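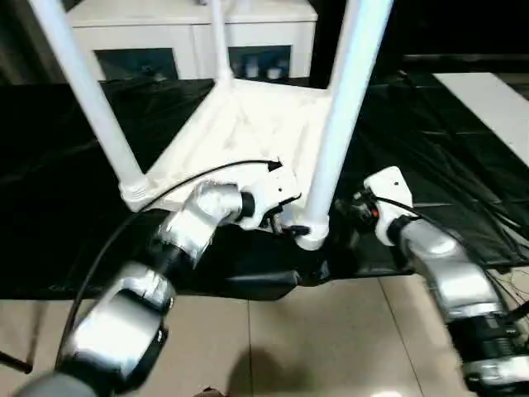
The Gimell stool, legs up, with the underside of the seat showing.

Home Stools Steps Spare parts Delivery Say hello Basket

Gimell stool in white

I'll start by saying I never meant to sell plastic stools. I sold wooden ones, very nice ones, and they were heavy and they didn't like bathrooms. Then Siamak Khosravi, who I share the unit with, brought in a Gimell to stand on while he painted the ceiling, and it simply never went home again. I had my tea on it, the post lived on it, and by January I'd rung up Dreltero and ordered a pallet. I'm now well past 1,000 sold, which still makes me laugh a bit!

So, what do you get? A plain white plastic seat with smooth tube legs that push in underneath, and a foot cap for the bottom of each leg. It comes flat in the box and you put it together yourself. The seat is 318 mm across, so it suits a bathroom corner, or the end of a bed, or that daft gap next to the washing machine (you know the one).

Putting it together

You don't need any tools. Turn the seat over on a table, put an old cloth or towel down first if you're fussy about scratches, and push each leg into its joint. The ribbed part is what grips, so expect it to be stiff. Push and twist, a bit like putting the lid back on a flask. I'd get all the legs started before pushing any of them fully home, otherwise the last one has a mind of its own. Foot caps go on at the end.

My one real tip is to do it all upside down and leave it upside down until you're happy. I've watched people stand it up to have a look with a leg only half in, and then they have to start again. Give each leg a little wiggle at the joint. If it clicks about, it wants another shove, and hold on to the leg low down when you do it, close to the seat.
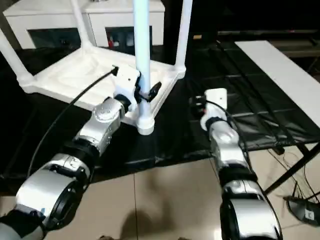 Once it's all tight you can flip it over and try it on the floor you're going to use it on. Old floors are never level, mine certainly aren't, and if it rocks I turn the stool a quarter of the way round before I start blaming the legs. Nine times out of ten that sorts it.

Day to day

Wipe it with a damp cloth and washing-up liquid. Please don't use scouring cream, it dulls the white and then the dirt sticks. The underside has a raised rim all the way round and it does collect fluff and soap if the stool lives by the bath, so tip it over now and again and go round the inside with an old toothbrush. It'll pick up small scuffs underneath too. Mine has plenty and I can't say I've lost sleep over them.

It comes apart as well, with some tugging. Handy if you're moving house or want it in a cupboard until the relatives turn up. I wouldn't do it every week though, the joints stay tighter if you leave them be.

Can I stand on it? I get asked this more than anything. Siamak did, as I said, but the makers sell it as a seat and so do I. If you want something to climb on, have a look at the Shokri step, which has a wider foot and a grippy top.

Spares

Foot caps are 43p each and I keep them in a biscuit tin by the till, so there are always some. Legs I can order one at a time. Seats on their own I can't get, sorry, I have asked.

Colours and delivery

White is what I keep in stock. There's a grey one in the Trerkurico range that takes the same foot caps, but it's a slightly taller stool and they look odd side by side, so get two of one or two of the other. Parcels usually take 3 working days. If anything's missing when you open the box, drop me a line with your order number and tell me which part, and I'll put it in the next post.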